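Clearing and Wiping Down the Shared Kitchen Counter

Residents of Sundport House share one kitchen counter per floor. The steps below apply at the end of each day and before the Saturday inspection.

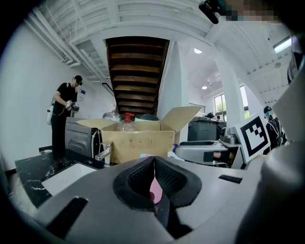 Allow 35 minutes for the full procedure. Supplies are kept in Room 110.

1. Collect all bottles, jugs and loose caps. Return each cap to its bottle and tighten it. Containers that are to be kept go upright in a cardboard box, with the tallest at the back.

2. Switch off and unplug the countertop oven. Let it cool fully before touching the door. Wipe the glass and the handle with a damp cloth – never spray cleaner directly into the oven.

3. Rinse the sink with warm water. Clean the base of the faucet with a soft brush, then dry the spout to prevent spots.

4. Wash the counter with mild dish soap. Vinegar and lemon cleaners are not permitted on stone surfaces. Work toward the sink and dry with a clean towel.

5. Plug the oven back in and close the box. Boxes left for over 2 days are moved to storage.

Requests for supplies should be sent to Roswitha Gerlach, Housing Services, extension 994. Damage to the counter or the faucet must be reported the same day.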